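Pasine Practice Tower - used desktop computer for repair classes

The Pasine Practice Tower is a full-size desktop computer which we sell for teaching and for learning at home. You can open it, take the parts out and put them back many times. Each tower is checked by Andri Leitner in our workshop in Jodstead before it goes in the box.

The case is black and the side panel comes off, so it is best to work with the tower lying on its side. All the main parts can then be reached from above.
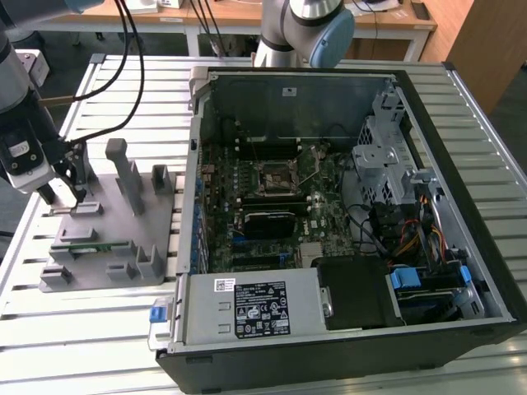 What you can practice

Processor: the socket has a metal frame and a thin lever. Please hold the processor only by its edges, and do not touch the contacts in the socket.

Expansion card: one black card is seated below the socket. Neighboring slots stay free for your own cards.

Drives: the handles and latches are blue plastic, so students find them quickly. 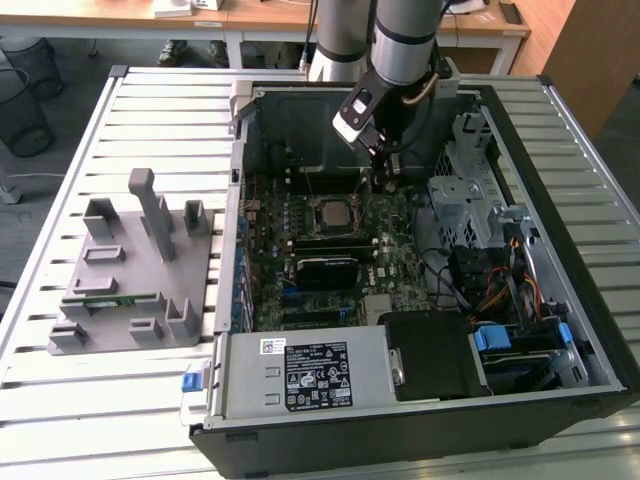

The power supply stays in its place for the first lessons. We advise to leave it closed at all times, also when the cable is unplugged. The colored power wires are long enough to move aside with one hand.

The drive cage is silver sheet metal with a bracket plate at the front, and a Phillips screwdriver is needed for the screw at the top of this plate. Look where the black cables go before you loosen anything - a quick drawing on paper helps. 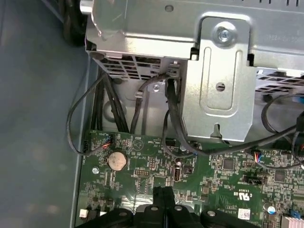 Smaller screws are easy to lose, therefore we add a bag with 16 spare ones and a printed guide of six lessons, written by Filipa Bastos.

Order number: 1866
Price: 212, without delivery
Questions about class sets: Raymonde Turcotte, Pasine sales desk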